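How to Find Out Whether an Arm Can Put Your Shoes Away

Part of the Kemeys home chores pages

People ask me whether a machine can tidy the front hall yet, and I always want to say "come over and we'll try it," which I know is a long answer to a short question! So let me walk you through the way I try it at my own table. You'll need an arm with a two-finger gripper, a table you don't mind giving up for an afternoon, a mat in a color that stands out, and a shoe. I run mine from Ulis, the little control program we used on the dish rack page, but anything that lets you save a position and play it back will do fine.

Start with one shoe. I know the hall has a whole heap of them, and the heap is the real chore, but a heap will only tell you that the arm failed and leave you guessing at the cause. Sandals are my favorite to begin with. They have gaps and edges to grab, and they also have straps, which bend and flop and get between the fingers in ways a coffee mug never would.

Lay the mat flat and tape the corners underneath if it slides. Set the shoe down on its sole, then step back and look at it from where your fixed camera sits. A white shoe on a white table is a miserable thing to pick out, for me as much as for the software, and a strong blue underneath helps a great deal.

Now decide where you want the fingers to close. Most shoes are narrower in the middle, and I'd go there first, coming straight down from above with the gripper open wider than you think you need. Bring it down slowly the first time and keep a hand near the stop button. Check the cable at the wrist too, all the way through the move (I once had one catch on a table corner and spent the evening at it).

Close gently, lift a couple of inches, and wait while you count to 2. If the shoe hangs there without swinging, call it a grip. Do 5 tries without moving anything, then turn the shoe a little and do 5 more. Write down every miss, even the silly ones. My own notebook for this chore runs to 42 tries so far, and the page is mostly arrows and crossings-out, but it's the most useful thing I own on the subject.

As for the big question, my feeling is that one shoe, on a clear mat, is well within reach of a patient person with a modest arm. The hall closet is another matter, and I'd keep your shoe rack for now. 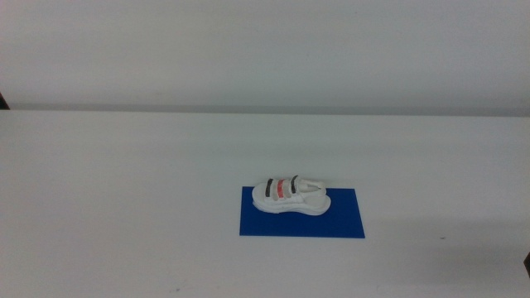
Straps up, sole on the mat.

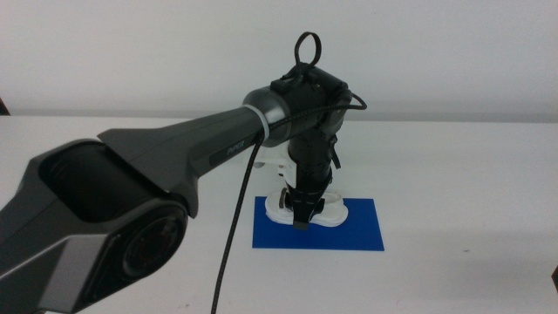 Fingers down at the narrow middle.

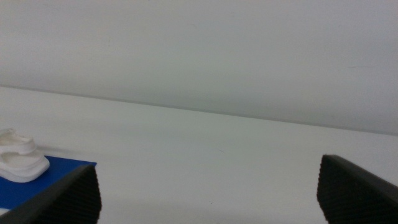

Gripper open wide, with the sandal well off to the left.
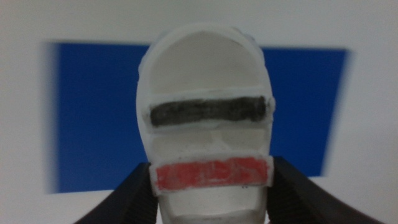

Reader comment, Tuesday: I tried your method with our Flona arm and a kid's sneaker, and single pickups went better than I expected. Laces were the trouble. They kept trailing under the fingers, so I tucked them inside the shoe before each try, and by then I could have carried it to the closet myself. Has anyone had luck getting a machine to set two shoes down side by side, facing the same way? Mine always end up looking like they've had an argument.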